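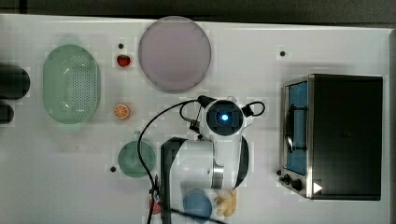
Wed 14 April. Kitchen set, sorting out what we keep on the white table and what goes back in the Dolach crate. I've been putting this off since November, when the two sets got mixed together, and I finally sat down with the old list and a mug of tea. The list is a mess! It says "green dish" in one place and "green bowl" in another and I'm pretty sure whoever wrote it (me) meant the same thing. There's a small round green dish, a darker, grayer green than the colander, so I'm writing it down as "dish, small, gray-green" and the colander as "colander, pale green, tab handles". The plate goes in as "plate, large, purple" and that should hold up even if somebody calls it lavender.

Food next. The Polano order is 2 packs, 219 on the invoice, and I still have to check that against the Gunawardena quote before I sign it off. I'd like more fruit and fewer desserts, we never use the desserts. The orange with the cut side is a favorite of mine, you can see the segments from across the room, and I want to keep it in whatever set we end up with.

Labels: the 200 roll from the supply closet is fine for the crates but way too wide for anything small. Tried one on a spare spoon and it wrapped around twice. Will ask Tridoscombe if they do a narrow one.
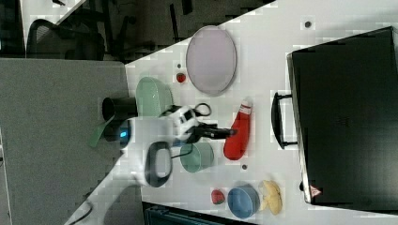

Kitchen set on the white table, with the blue bowl, the bananas and the red bottle.

The bottle is down as "ketchup??" on the old list. Changed it to "bottle, red, white cap band" and left it at that. Cups are the other headache, they all got entered as plain "cup", so the light green one gets its own line now.

To do: retype the list, tape a copy inside the crate lid, find out where the second colander went.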